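Cooling System Repair and Test on a Small Petrol Engine
Project report, second year, Automotive Workshop module
Westton Technical College

1. Background

The college has an old hatchback which students use for practice. Since the winter the engine was running too warm in slow traffic, and the heater in the cabin gave only weak heat. Our group of four students received the task to find the reason, repair it with a limited budget, and measure the result. We had ten weeks for the work and finished in June.

2. First inspection

We began with the simple things. The coolant level was low and the colour was brown, which told us that it was not changed for a long time. We found no leak under the car, but there was a white dry mark at the lower hose of the radiator. The hose clamp there was loose and we could turn it by hand.

The radiator fan started very late. On the diagnostic reader the coolant temperature climbed to 100 degrees before the fan came on, and the lower part of the radiator stayed much cooler than the upper part. From this we supposed that the radiator was partly blocked, and that the thermostat did not open fully.

3. Parts and budget

We compared offers from two suppliers. Flultach had the cheaper radiator, but the delivery time was too long for our plan. We ordered the radiator and thermostat from Hladun and the hoses from Tusteta. The total was 56 pounds over the first estimate, mostly because we had forgotten to include new coolant and the gasket.

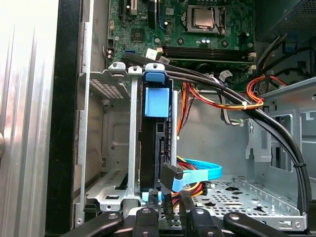 The old thermostat was tested in a pot of water with a thermometer. It began to open at the correct temperature, but it stopped at less than half of its travel. The new one opened completely in the same pot, so we were sure about this part before we fitted it.

4. Fitting

Removing the radiator took one afternoon. One of the lower bolts was rusted and broke, and we had to drill it out. After this we flushed the engine block with clean water until it came out clear. The new hoses were 2 cm too long on the upper side and we cut them.

Filling the system was more difficult than we expected. The first time we did not bleed the air properly and the heater stayed cold. We repeated it with the front of the car raised and the heater valve open, and then the air came out.

5. Results

In the idle test the temperature now stays steady and the fan starts earlier and stops again by itself. The heater is warm after a short drive. We did not have the possibility to test in very hot weather, so this remains open for the next group.

6. What we would do differently

We should have written down the clamp positions before dismantling. We also lost time with the bolt, and penetrating oil on the evening before would probably have helped.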